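### 3.2 Reading the released files

The Skunder police released the case papers in 37 batches, the last of them on 2018-06-13, and we were delighted by how much they held. Bech and Zoëga worked through more than 1,000 pages by hand: witness accounts, call logs, property sheets and the notes officers wrote up at the end of a shift. Of the 300 witness accounts, 286 gave a time that could be checked against the call log. That is a far richer record than Damgaard had for his earlier study of Millet, and it let us ask a question he could only hint at, namely how an account changes between the first telling and the second.

The answer surprised us! People held on to places and small objects very well, even when their times drifted. A witness who moved an event by half an hour would still name the same shop door, the same coat, the same lunch left on a counter. Everyday things seem to act as pegs for memory, and we think later work on released files should code them from the start. 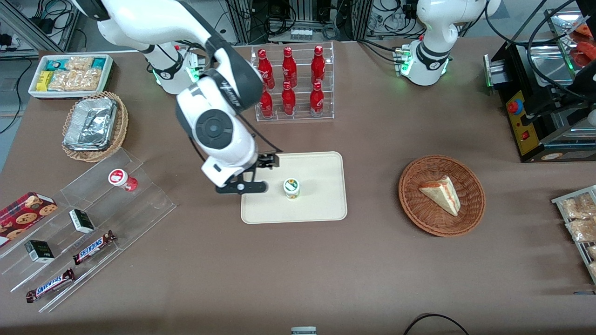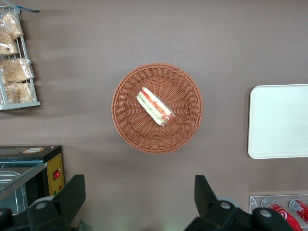

**Figure 4.** Everyday items on a tabletop: a small cup on a cream tray (first picture) and a wrapped sandwich in a round woven basket (second picture).

### 3.3 Coding the accounts

Two of us (Skov and Brøndum) coded each account separately, then compared sheets. Where we differed, Zoëga read the original page and made the final choice.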